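Desk storage, part 3: compartments and labels

17/12/2022

The first two parts covered the cable tray and the monitor shelf. This one is about the small box that holds everything else, and about why I stopped buying boxes without a divider.

My requirements were simple. The footprint had to stay under the width of the keyboard. Bottles had to stand upright, because a bottle of contact cleaner on its side will leak sooner or later. Anything flat had to go in a drawer. I tried a Lollport mesh caddy first. It has one compartment, and after a week the pens had migrated under the lens cloths and the glue was at the bottom. The Hubáček tray was better made but only 163 mm deep, so an A5 notepad hung over the front.
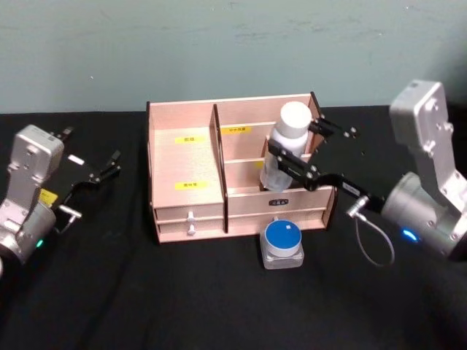
Dividers matter more than total volume. A box with one large compartment fills from the bottom, and every item you want is under two you don't. A tall vertical divider stops that, as long as it is tall enough to hold a bottle against. In the wooden organizer, the white-capped bottle stands in the section to the right of the divider, and the open compartment on the left stays free for wide things. The two shallow drawers are under the wide side, one above the other, each with a white knob. I use the upper one for adhesive pads and spare feet, the lower one for fuses. Neither is deep enough for a roll of tape. The tape lives on a hook.

Labels. I print mine black on yellow, as it reads better than black on clear against pale wood. Placement took two attempts. My first set went on the front edges, where they caught on sleeves and peeled within a month. The back wall is the better place for a standing item, provided the label sits near the top edge; lower down, the item hides it. For a wide compartment I also put one on the floor, close to the front. When the compartment is empty you can read it, and when it is full you don't need it.

Lena Tomaszewski wrote in after part 2 to ask whether laser-cut panels need sealing. Mine are unsealed. The cut edges are dark and will mark a light cloth if you rub them, so wipe them down with a barely damp rag before assembly and let them dry. I have not tried varnish. She uses a Mesia wax on hers and reports no sticking drawers since May, but hers are deeper than mine and the fit may be looser.

Assembly notes, for anyone building a similar one:

Dry-fit all panels before gluing.
Glue the divider first, then the shelf panel.
Clamp for around 7 hours. The glue bottle says less.
Fit the drawer knobs last — they get in the way of the clamps.

Part 4 will be the Zellthorpe pegboard, once the replacement brackets arrive.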